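Gripper width, second try

I spent most of April rewriting the part of our tooling that turns raw gripper recordings into something the policy can train on. The package is called Tapia. It takes the wrist camera streams, the head camera stream and the encoder readings, lines them up in time, and writes one file per episode. The old version did this well enough until we started on tasks with small, slippery or see-through things in them.

The first trouble was jaw width. The old code read the encoder, applied a scale and an offset, and called the result the opening in millimeters. The offset was measured once per device and stored in a config file. When the pads wear, the closed position moves, and the stored offset is wrong. For a big rigid object you won't notice. For a ball or a thin plastic edge, the policy learns to stop closing too early.

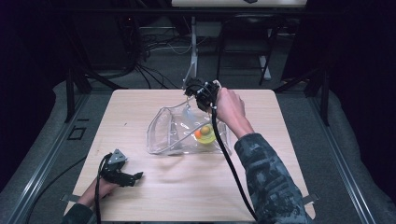
Volach commented on the last post that a fixed offset was always going to drift, and that I should estimate it per session from the smallest width seen in the first full close. I tried that. It works if the operator does a full close on nothing at the start. In our 1,281 episodes, plenty don't begin that way, so I added a check: if there is no clean close in the first 3 seconds, Tapia takes the offset from the previous session and sets a flag in the file. The loader can skip flagged episodes or give them less weight.

The second change is fingertip masking. The fingers are always in the wrist view, and their outline changes as the covering wears. I had one fixed mask per side, drawn by hand. A torn edge falls outside it, and the segmentation step then reports a small dark object that never moves. 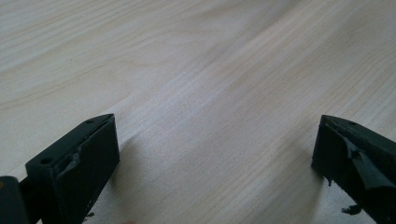

Wrist view, jaws open, with torn material on both fingers.

The mask is now built from the data. I take the frames where the jaws are near a given width, compute the per-pixel variance, and keep the low-variance region that touches the bottom or side of the image. There are 6 width bins per gripper. Between bins I just use the nearest one. Interpolating looked nicer in the viewer and made no difference to the results.

Shadows were harder. A finger's shadow on pale wood moves with the hand and gets darker near the table, so variance alone won't catch it.
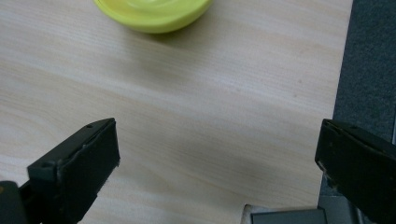 What I settled on was leaving shadows in and training the segmentation with random brightness patches, which cut the false detections enough that I stopped looking at them. It's a cheap fix and I may regret it when we move to a darker table.

Still open: the time alignment between the two grippers can be off by a frame after a dropped packet, and the Hondness planner assumes it never is. I'll look at that next. The new masks are in the main branch, and old episode files need to be converted before they will load.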